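カテゴリ:家事・道具の手入れ > 本と紙もの

SF単行本・コミックの保管と補修

棚板の耐荷重を先に確認する。A5判のSFコミックは塗工紙が多く、同じ厚さの文庫より重い。表示値の上限まで積まず、重い巻は下段に置く。

1. 湿度
棚の背面と壁の間を空け、除湿剤は本に触れない位置に置く。外壁に面した棚では、2月の結露に注意する。窓際は背表紙の退色が早いため、遮光カーテンを併用する。

2. 表紙の汚れ
PP加工の表紙は、固く絞った布で拭いたあと乾拭きする。加工のない紙には水を使わず、粉消しゴムを軽く転がす。アルコールは箔押しのタイトルを傷めるので避ける。

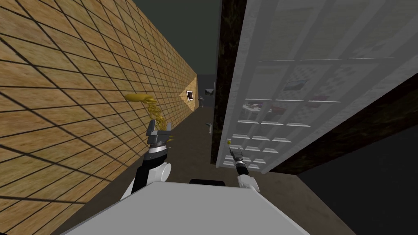 3. はがれたページ
のどに残った古い糊を竹べらで除き、中性のでんぷん糊を細く塗る。ページを差し込み、剥離紙を挟んで重しをのせ、一晩置く。セロハンテープは数年で変色し、糊が紙に染みる。初版など価値のあるものは自分で補修せず、専門の業者に出す。

4. 箱入り全集
函から出すときは背の上端を引かず、函を傾けて本体を滑らせる。『フレルデン』全49巻のように函がきつい版は、函の内側に薄い中性紙を1枚敷くと摩擦が減る。

5. 蔵書の記録
300冊を超えたら表計算で管理する。列は書名、巻、版、棚番号の4つで足りる。棚番号は段ごとに振り、移動した日に書き換える。貸出中の本は棚番号の欄に相手の名前を入れておく。
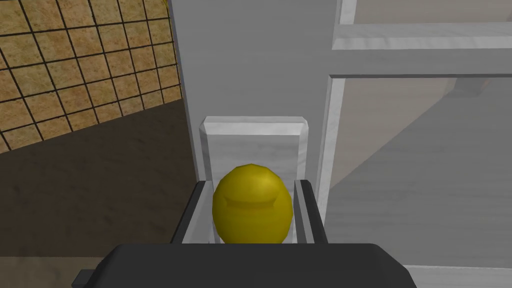
文/Yvonne Whitlock 更新:2018年11月19日

6. 虫と臭い
紙魚の食害は表紙の糊部分に出やすい。古書は棚に入れる前に1冊ずつ開き、のどと見返しを刷毛で払う。煙草の臭いは、重曹を入れた容器と一緒に蓋つきの箱で2週間置く。重曹は紙に直接かけない。臭いが残る場合は重曹を替えて同じ期間続ける。

シェア 100 コメント 3
印刷する | メールで送る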